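How I reseal my marble-look worktop (and the stains I got out first)

Posted 15 May 2024

When we moved in, the kitchen came with a grey marble worktop that the last people had plainly never sealed. Put a glass of red down and you'd have a ring there by bedtime. I had a quote of £635 to have it professionally polished and sealed, went a bit pale, and decided to have a go myself. That was three years ago and I've done it every September since, so I've got it down to a fairly lazy routine now.

First, check whether it needs doing at all. Drip a little water in a few places and leave it while you make a cup of tea. If it's still sitting up in beads when you come back, leave the worktop alone for another few months. If you've got dark patches, it's drinking the water in and it's time.

What you'll need

Bicarbonate of soda
Washing-up liquid (a drop, no more)
Cling film and masking tape
Soft cloths, more than you think
A stone sealer – I use the Plivex one in the 225 ml bottle, and it does my whole kitchen with a bit left over

Please don't use vinegar or lemon. I know every cleaning tip on the internet says vinegar, but it eats into marble and leaves dull marks you can't wipe off. I did this next to the hob in my first week and you can still find the spot if you crouch down!

Getting stains out

For anything greasy or brown (tea, coffee, curry) I make a paste of bicarb and water, about as thick as yoghurt. Spread it over the stain and a little way past the edge, tape cling film over it, and poke a few holes with a fork. Then go to bed. In the morning peel it off, let the paste dry out fully and lift it with a plastic scraper. My worst one was a turmeric splodge and it took three goes, so don't give up after the first.

Mix the paste in something you don't mind throwing away. I used my nice Divetti bowl once and spent ages getting the crust off.
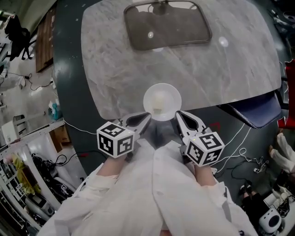 A small clear plastic cup at the marble-patterned worktop, with the sink behind.

Sealing

Wash the whole top with warm water and that one drop of washing-up liquid, rinse it twice and dry it. Then leave it for eight hours, overnight if you can. I skipped this the second year and got cloudy patches round the taps.

Open a window. Wipe the sealer on with a folded cloth, one section at a time, starting at the end furthest from the door. Give it as long as the bottle says and then buff off every bit that's left. Look at it from low down with the light on, and any smears will show up straight away.

Do a second coat round the sink, where it gets the most splashing. Keep everything off it until the next day, toaster included.

If your top is laminate or quartz with a marble pattern, skip the sealer – it just sits on the surface and goes sticky. A damp cloth is all those want.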